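Folding clothes with two hand-held grippers: demos look fine to me, but the robot grabs air

Posted in Teaching by Demonstration, 18th August

bikgate_lab

I'm trying to teach a two-arm setup to fold shirts and other soft clothing laid out on a bed. I record the task by hand with a pair of hand-held grippers, one in each hand, each with its own camera. No robot is involved until the training is done.

I have two sessions recorded so far, both in the same bedroom. The trained policy moves to the cloth well enough. Then it closes the fingers too high, pinches nothing, and carries on with the fold as if it had the corner. It does this on most tries. When it does catch the fabric it usually does the rest of the motion correctly, so I don't think the folding part is the trouble.

Things I have already checked: the finger opening is being logged, the two grippers are in sync, and the camera calibration is from the same week as the recordings. I also tried slowing the arms down, which changed nothing.

Do I need more demos, or different ones? I would prefer not to start over. Recording with both hands for a long time is tiring, and the person helping me only has weekends.

Noémie Perron

Different ones, mostly. I had the same thing in July with towels and pillowcases.

When people hold the gripper themselves they can feel the mattress through the handle. They push down a little, the bed gives, the cloth bunches up between the fingers and they close. The camera sees very little of this. From the recording it looks like the gripper stopped just above the cloth and closed there, so that is what the policy learns to do. On a soft bed, the difference between touching and pressing is small in the picture and large for the grasp.

What I changed:

Press until the cloth starts to rise between the fingers, and wait a moment before closing. Do it the same way every time. My early demos were all a bit different because I was hurrying.

Grab a fold where there is one. If the cloth lies flat, make the fold first with one gripper and take it with the other. A flat single layer on a quilt is the hardest thing you can ask for.

Lift straight up a short way after closing, before you start to fold. Then you can tell from the recording whether the grasp held, and you can throw out the demos where it didn't. I was keeping those by mistake.

Keep the second gripper out of the first one's view until it is needed. This is not always possible when they work on the same piece.

Also include some misses on purpose, where you close too high, open, go lower and close again. I added 9 of those to my set and the robot began to retry. Before that it had never seen an empty grasp, so it had no idea what to do after one.

You don't have to throw away the old sessions. Go through them and cut the ones where the lift failed. The rest are still useful for the folding motion.

One more thing is the bedding. A busy pattern under the cloth did not hurt me as long as the cloth itself was a plain color. Dark clothing over a dark sheet was worse, and I moved those pieces toward the middle of the bed before starting. Two pictures from the grippers, with blue fabric over a flowered cover:

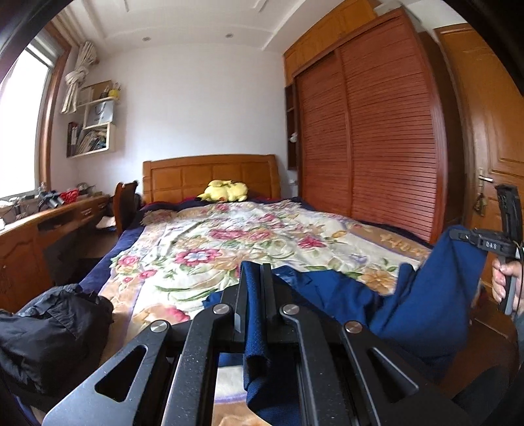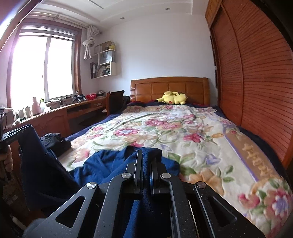 If your cameras are mounted the same way, check that you can see both fingertips at the point where they close. Mine were tilted slightly too far up at first. I lost most of a session to that and had to record it again. I would also write down which hand starts each fold and stick to it, or sort the demos by starting hand before you train.

Ask your weekend helper to do part of the recording too. Two people press differently, and that turned out to be good for the policy once the basic steps were the same.

amin_g

Get more demos. I had 8 and it didn't work, then I did a lot more and it did. Never looked into the pressing thing but I was on a hard table so maybe it matters less there.

Are your finger pads rubber? Mine were slipping on knit stuff and I put new ones on.

bikgate_lab

Thanks, both. The pads are rubber and nearly new, so I'm going with the pressing first. I looked through the first session last night and at least half of the lifts have no cloth in the fingers, which I had not noticed at normal speed. I'll cut those, record some misses and retries on Saturday, and post back after the next training run.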